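Subject: Re: [alumni-mentors] Students who go quiet after the first meeting

Hi Iona, hi everyone,

I've been meaning to answer this since the beginning of May and kept putting it off, so apologies if the thread has moved on without me.

Iona Rennie wrote:

> I've been matched with a final-year business student and we had what I thought was a lovely first chat. Since then, nothing. I've sent two emails, both friendly, both ending with "let me know how I can help". Do I keep trying or leave them be? I don't want to nag, but I did sign up for the full programme and I feel a bit of a failure. Has anyone else had this?
>
> Also, does anybody have the current version of the goal sheet? Mine still has the old Prevham logo on it.
>
> Iona

Yes! Me, twice, and the second time it was entirely my own doing. I'd told Petrică Bucur (some of you met him at the spring supper, he was the one asking everybody about pensions) that he could "get in touch whenever". He told me months afterwards that he'd started an email to me so many times that he'd got embarrassed by how long it had been, and then of course he couldn't send it at all. I think "let me know how I can help" does the same thing. It's kindly meant but it leaves a 21-year-old to come up with a question clever enough to bother you with.

What I do now is book the next meeting before we finish the first one, even if it has to be moved. And I ask them to bring one thing to it, something small. With Zamfira Cârstea it was a job advert she'd never dare apply for. We spent the whole 28 minutes of her lunch break on that advert and she went away with a list of what she'd need to learn, and then she applied anyway, the cheek of it! She didn't get it, but they kept her details and she's doing a summer placement with another team there.

For your quiet one, I'd send a third message and make it very short. No "just checking in". Offer two times, say which café, and say you'll be there with a coffee and a newspaper either way. If you hear nothing after that, tell the programme office and let them ring. It isn't a failure on your part, people get ill or run out of money or fall out with the course, and none of that turns up in an email to a near stranger.

On the numbers, Ovidiu Bălan told me there were 192 pairs this year and only 3 people in the office looking after them, so I wouldn't wait for them to notice by themselves.

The other thing that has worked for me is getting out of the meeting room. Eun-seong Shim is hoping to go into operations and I'd run out of wise things to say about operations by our second meeting, so we went to look at some instead.

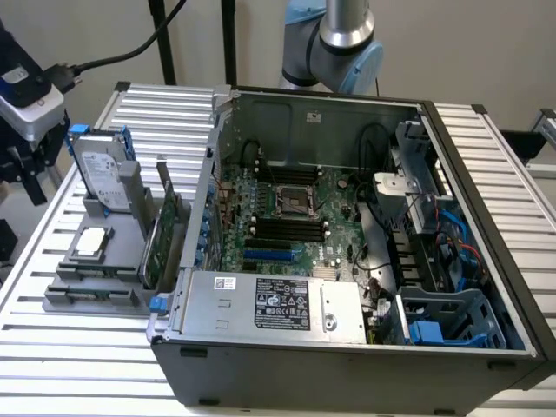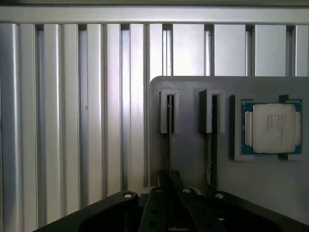
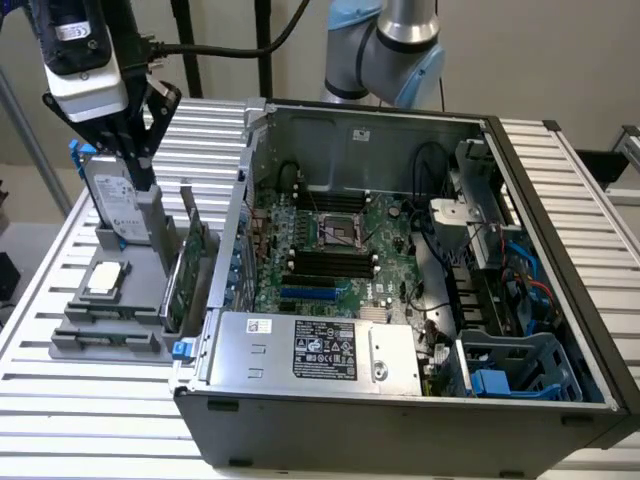
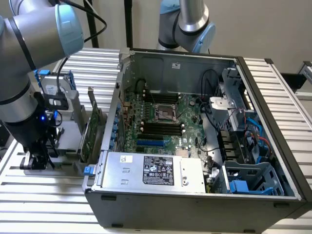
We talked more on the bus home than we had in both meetings put together. Eun-seong wanted to know how you'd go about costing a job when you've never done it before, and I had to admit that at Flilitz we mostly guessed and then added a bit. I've since dug out my old pricing notes, which are dreadful, but they've given us something to argue about for the next session.

If anyone has a contact who'd let a mentor and one student in for an hour, could you send it to me off list? I'd like to have 6 places to suggest before the new intake arrives. Small firms are fine, and so are offices. It doesn't have to be anything grand.

Iona, I've got the newer goal sheet and I'll forward it tonight. The second page has a box for "measurable outcomes" that I always leave blank until meeting three or so. Ovidiu may tell you off for that, he does me.

And do let us know what happens with the café!

All the best,
Gatti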